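# Table Kernness, plateau blanc effet marbre

Achetée en juillet chez Isaksson, 538 euros, livrée à plat en deux colis.
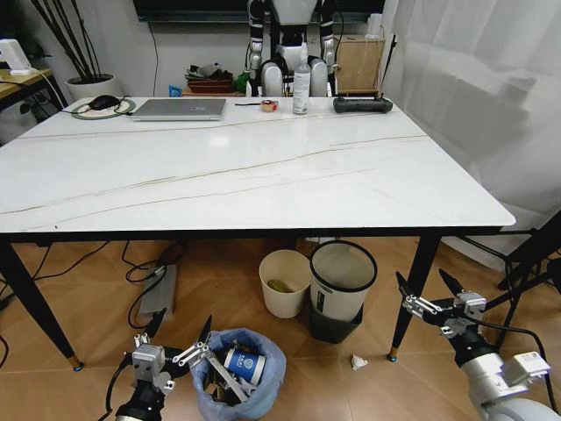
Un plateau blanc brillant est-il pénible à garder propre ?

Moins que je ne le craignais. Un chiffon microfibre à peine humide suffit pour les traces de doigts et les ronds de tasse, à condition de sécher tout de suite. La poussière se remarque surtout le matin, quand la lumière arrive de côté.

## Montage

La notice compte 16 étapes et les schémas sont petits. Severyn Koval m'a aidé à retourner le plateau — seul, je ne m'y risquerais pas. Une vis manquait dans le sachet ; Isaksson l'a envoyée en 5 jours, sans discuter.

## À l'usage

La table me sert de bureau. La largeur est son vrai point fort : l'ordinateur portable fermé et la souris restent au fond, et il me reste tout l'avant pour étaler des papiers. Les veines brun doré courent en diagonale et sont assez fines pour ne pas fatiguer l'œil.

Les pieds noirs à bout doré sont minces. Sur mon sol, un peu irrégulier, j'ai dû glisser une cale sous l'un d'eux. Le pied avant gauche part vers l'extérieur et je l'ai heurté plusieurs fois en passant.

Côté moins bon : la surface est froide sous les avant-bras en hiver, et une souris optique y accroche mal sans tapis. Le bord noir est fin, je ne sais pas encore comment il vieillira.

Elsa Holmgren a pris le modèle Skemell, plus étroit et moins cher. Pour une petite pièce, je regarderais d'abord celui-là.

Note : 4 sur 5.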